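Small thread on what I've been doing with our grippers all June, for anyone who likes the unglamorous side of robot software.

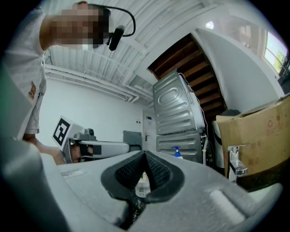

Gianni Fontana

So the question I started with was simple enough: if you hold two grippers at once, how do you know where one is relative to the other? Each tool runs its own tracking from its own camera, and each one is perfectly happy in its own little world. Put the two worlds together and they drift apart.

That's why there's a tag on top of the gripper. It's a flat white square with a black pattern, and when the other gripper's camera catches it we get a direct measurement between the two. Lovely when it works, and it works more often than I expected when I joined Andance!

The tag likes to be seen square on, though. Tilt it and the pose estimate gets twitchy, and at steep angles it can flip to a second answer that fits the corners nearly as well. I spent a whole afternoon on one flip. My notes from that day are mostly punctuation.

What I do now (bless whoever taught me to plot things before fixing them) is keep both answers alive for 15 images and let the motion decide. Hands don't jump sideways between one image and the next, so the wrong one usually gives itself away pretty quickly.

Then there's the lens. It's very wide, so you get the near gripper huge at the bottom and still have a staircase and a ceiling up top. Great for tracking, because there is always something to hold on to. Corrugated ceilings are a mixed blessing – plenty of edges, but they all look like their neighbor, and the matcher loves to slip over by one rib.

I added a check for that slip last week. It's in Skoltham, our replay tool, under the tracking tab, and it draws the suspicious matches in orange. If you've got old recordings, please run them through it and tell me what lights up. I've only been through 210 so far and I'd love to have 900.

Next job is timing. The two cameras don't share a clock, and at normal hand speed even a small offset looks just like a bad tag pose. I have a half-working fix and a mug of tea, so more on that once one of them is finished.

Replies are open if you've fought the same flip. I'd really like to hear how you handled it – even if the answer was a bigger tag.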